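The Stapler Test

At Stuvier, the hands get the desk job first

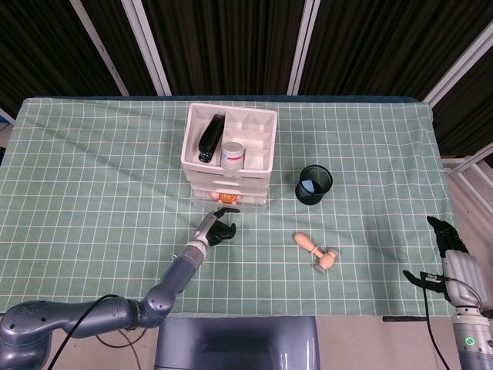 Marites Javier has a low opinion of product videos. In product videos, she points out, the robot always picks up an egg. "I don't own a company that moves eggs," she says. "I have customers who want things put away."

So the grippers that come through her shop at Stuvier are asked to tidy a desk. The stapler is the one that ruins reputations. It is slick and heavy at one end, and it likes to lie at an angle that suits no finger ever made. The Bikard, a plain two-jaw gripper, closed on it 100 times last September and kept hold 15 times fewer than its brochure would have liked. The Inell, with its full set of fingers, did better and took its time. Khalil Moussa went for coffee during one grasp and says he missed nothing.

Fingers cost money, of course. A jaw has one motor and one opinion. A hand has a motor for every joint and a cable that wants to be somewhere else, and Moussa spends 8 hours of some weeks finding out where. The Wiegand controller, which runs both arms, came with 300 pages of manual. The page on cables is blank except for a heading.

Dirk Schwerdtfeger, who pays for all this, would like a winner. Javier keeps handing him a table of results in which the jaws win on boxes and the fingers win on anything with a handle, such as a toy mallet – a thing no customer has yet asked to have put away. He has stopped reading past the first column.

Finn Rathjen is rewriting the grasp planner so the hand commits sooner. His first version committed so soon that it gripped the tablecloth. The second goes on the arms after the holidays, and the stapler stays on the list.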